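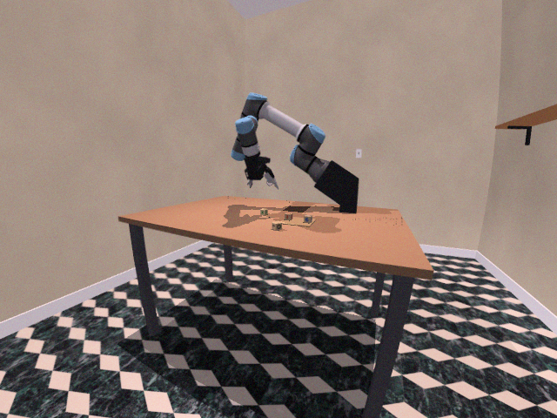

庭前会议能不能直接决定某份证据不予采纳？
庭前会议以归纳争点、听取意见为主，证据是否采纳由合议庭在正式开庭时或另行以书面裁定作出；控辩双方在会上达成一致的事项记入纪要，开庭时经确认后不再重复举证。

Trimerham地区法院刑事庭
庭前会议纪要

案由：职务侵占、伪造单据（Kermani货运公司燃油款案）
会议日期：2019年2月13日
地点：本院二层会议室
主持人：Kartini Purba（承办法官）
出席：公诉人两名；被告人甲及其辩护人Caradog Gethin；被告人乙的辩护人；书记员
缺席：被告人乙（书面同意由辩护人代为出席）
旁听：无

一、程序事项
1.1 主持人核对到会人员身份，告知会议不公开进行，会上陈述不作为定罪依据，但双方明确表示无异议的事项除外。
1.2 双方对管辖无异议。主要交易地在Plidadport港区，单据制作地在Trimerham，本院有管辖权。
1.3 双方均不申请合议庭成员、书记员回避。
1.4 被告人乙的辩护人提出分案审理，理由是乙仅被指控参与伪造单据，与侵占部分无关。公诉人反对，认为两项指控共用同一组单据和同一批证人。主持人要求辩护人于七日内提交书面申请，公诉人收到后五日内答复，合议庭据此另行裁定。

二、卷宗披露
2.1 公诉人确认已向辩护方移交卷宗约1710页，含银行流水、加油站结算单、公司内部审批表及讯问笔录。
2.2 Gethin指出移交目录与实际装订页码不一致，第三册起错位，影响引用。公诉人承认目录系旧版，同意重新编制并以电子文本形式送达双方及法院。后续文书一律引用新目录页码。
2.3 Gethin申请调取Kermani公司财务系统的登录日志。公诉人称侦查阶段未提取该日志，不在其持有范围内。主持人指出，辩护方可申请法院向第三方发出调取令，申请书须写明日志的时间段、账户范围及与待证事实的关联。Gethin表示将按此提交。
2.4 未使用材料清单：公诉人已提交，辩护方对其中内部审计往来邮件的涉密标注有异议。邮件原件先交主持人单独审阅，再决定是否遮盖后披露。

三、无争议事实
双方确认以下事项，开庭时宣读即可：
（1）被告人甲在指控期间任Kermani公司车队结算主管，有权初审燃油报销；
（2）被告人乙在指控期间为Fadbridge加油站的夜班经营人；
（3）涉案款项均由Kermani公司对公账户付出；
（4）结算单纸质原件的保管链条完整，双方不要求保管人员出庭。
关于第（2）项，乙的辩护人补充说明：确认经营人身份，不等于确认所有夜班单据由其本人开具。主持人准予记录。

四、争议事项
4.1 结算单真伪。指控涉及的结算单共32张。公诉人主张全部为虚开。甲方辩护人对其中部分单据提出抗辩，称车辆确有加油，仅日期填写有误；具体单据号由辩护人在新目录送达后列表说明。乙方辩护人对笔迹鉴定意见有异议，申请鉴定人出庭。公诉人不反对。
4.2 金额计算方法。公诉人按票面金额累计。Gethin认为应扣除实际交付燃油的价值。双方同意先由各自的会计专家交换计算表，再出具联合说明，逐项列明一致与分歧之处。联合说明只涉及计算，不就主观故意发表意见。
4.3 通话记录。公诉人拟提交两被告人之间的通话记录559条，仅含时间、时长及基站位置，不含内容。乙方辩护人认为数量过大，证明力有限，要求公诉人指明与结算单日期对应的条目。公诉人同意制作对照表，原始记录作为附件保留。
4.4 讯问录音。录音共4段。Gethin申请排除第二段，理由是该段开始前未重新告知沉默权，且中途停录后恢复时没有说明停录原因。公诉人答复，权利告知见于同日笔录首页，停录系更换存储介质。主持人询问更换介质有无独立登记，公诉人当场不能确认，须向侦查单位核实。
处理：该申请列为开庭前单独听证事项。公诉人应提交设备登记簿复印件及经办人员书面陈述。听证结束前，公诉人在开庭陈述中不得引用第二段录音的内容。

五、证人与专家
5.1 公诉人拟传Kermani公司财务负责人、两名车队司机及笔迹鉴定人。对司机证言的必要性，辩护方保留意见，待联合说明形成后答复。
5.2 其中一名司机现居外地，公诉人申请视频作证。Gethin不反对视频方式，但要求证人所在地由法院人员在场核验身份，并事先向证人送达结算单复印件，以便当庭辨认。准许，技术测试由书记员联系安排。
5.3 辩护方证人名单暂不提交。主持人提示，专家证人的姓名、资质及意见摘要须在开庭前披露，逾期提交须说明理由，法院可不予准许。

六、开庭安排
6.1 暂定4月开庭，具体日期待分案申请裁定后通知。
6.2 录音排除听证安排在正式开庭之前，由合议庭全体成员参加。
6.3 两被告人现行取保条件不变。甲申请将报到地点由Trimerham改为Plidadport，公诉人无异议，主持人准许，自变更通知送达之日起执行。

七、待办事项
公诉人：重编卷宗目录；制作通话对照表；核实录音停录登记；向法院递交审计邮件原件。
Gethin：提交登录日志调取申请；新目录送达后列明有争议的结算单号。
乙方辩护人：提交分案申请；提交对鉴定意见的书面质询要点。
双方：交换会计计算表，提交联合说明。
书记员：送达本纪要；安排视频测试；发出报到地点变更通知。

八、其他
公诉人询问开庭时可否使用电子屏展示单据。主持人答复可以，但须同时备齐纸质副本，页码与新目录一致。
双方对本纪要有更正意见的，应在收到后三日内书面提出，逾期视为无异议。

主持人：Kartini Purba（签名）
记录：书记员（签名）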